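Week 8: Perception and control on soft things

Read the Prothero notes on state estimation before you start, because I'm not going to repeat the part about covariance. Bring your plots from last week's lab.

So far in this course the object has been rigid. You estimate six numbers, hand them to the planner, and argue about how good the six numbers are. A duvet has no six numbers. It has a surface that folds over itself and hides half of what you need to know, and every time the hand touches it the shape you so carefully estimated is out of date.

The usual claim, and you will meet it in nearly every paper on the reading list, is that a learned policy gets around this by never building a state at all. Pixels go in, joint targets come out. I have my doubts. A policy with no explicit state still has to behave differently when the near edge is tucked and when it is hanging, so something in there is standing in for state. You just can't print it out and check it.

The bed task is our running case for the next two labs. The goal handed to the planner is "straighten the duvet", and your first job is to write down what that means in terms a program could test. Most groups start with wrinkle area. Try it, then look at how your score behaves when a shadow from the arm lies on white fabric. A gradient filter has no idea which dark line is a crease and which is the robot's own forearm.

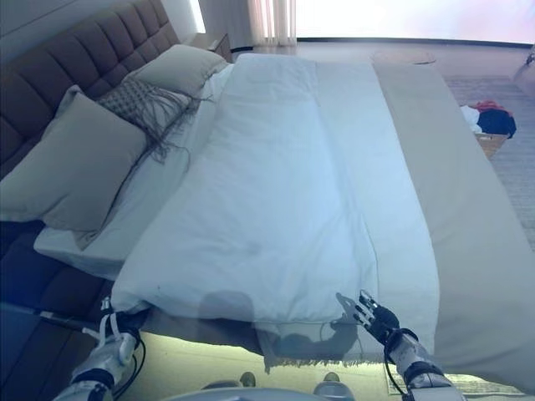
One reader of last year's handout, Wukedia, wrote in to say that wrinkle area is a straw man and that any decent segmentation model handles shadows now. Fair enough, some do. The objection went on to say that the real trouble is deciding when to stop, and on that we agree completely.

Stopping deserves more attention than it gets. The Imevix stack, which we use for the lab, stops when the policy outputs small motions for 32 control steps in a row. Small motions can mean the work is finished. They can also mean the fingers have closed on nothing and the policy has no better idea. The log looks identical in both cases, and I have seen both written up as success.

Three points on control, briefly.

Grasp checks. Position error on the finger joints tells you the hand didn't fully close. It doesn't tell you what is in it. Two layers of fabric and one layer plus a bit of sheet can read much the same.

Two arms. If both hands hold the same cloth they are coupled, whether your controller knows it or not. Running two independent controllers and hoping the fabric has enough slack is common practice - and it works until it doesn't. Put a force limit in. Yes, even in simulation.

Latency. Our camera-to-command delay on the Zumov bridge was over 32 milliseconds when I measured it in May. For a mug on a table you can ignore that. For the free edge of a sheet in motion, work out how far the edge travels in that time before you decide.

For the lab, in groups of no more than 4:

Write a success test for "straighten the duvet" that uses only camera input. State its assumptions.

Find a case where your test passes and a person would say the bed looks bad. Then find the reverse.

Replace the Imevix stopping rule with one of your own and report how often the two disagree. Do not report only the runs where yours wins.

Marks are for the second and third parts, mostly. A polished test with no failure cases will score poorly. If your failure cases are all about lighting, go back and look for one about geometry.

Next week: planning with contacts, and why the simulator's cloth is stiffer than yours.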